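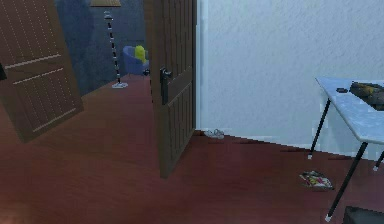 Household tidying is a class of tasks in robotics in which a machine collects loose objects from floors, tables and seats and takes them to a suitable place. Much of the work is tested in simulated homes, where doors, furniture and litter can be rearranged between runs at little cost.

Progress has been uneven. Rigid objects on a clear tabletop are handled fairly well by current arms. Crumpled paper, wrappers and open magazines remain difficult – they have no fixed shape, and a low sofa seat leaves little room for the wrist.
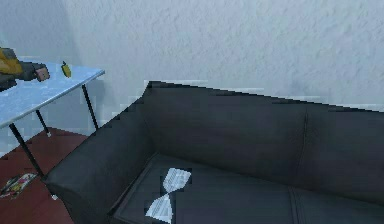 The Stiment trials, led by Padmavathi Kurian, used 2000 simulated runs in furnished rooms. Of these, 962 ended with every listed item put away. Most failures involved paper or thin packaging. A later set of 400 runs by Welington Dantas added a doorway between two rooms, and 87 were completed.

Opinions differ on what the figures mean for real homes. Leonora Padilla has argued that deciding what counts as trash is a harder problem than grasping it. No general-purpose tidying machine was tested in occupied homes as part of either study.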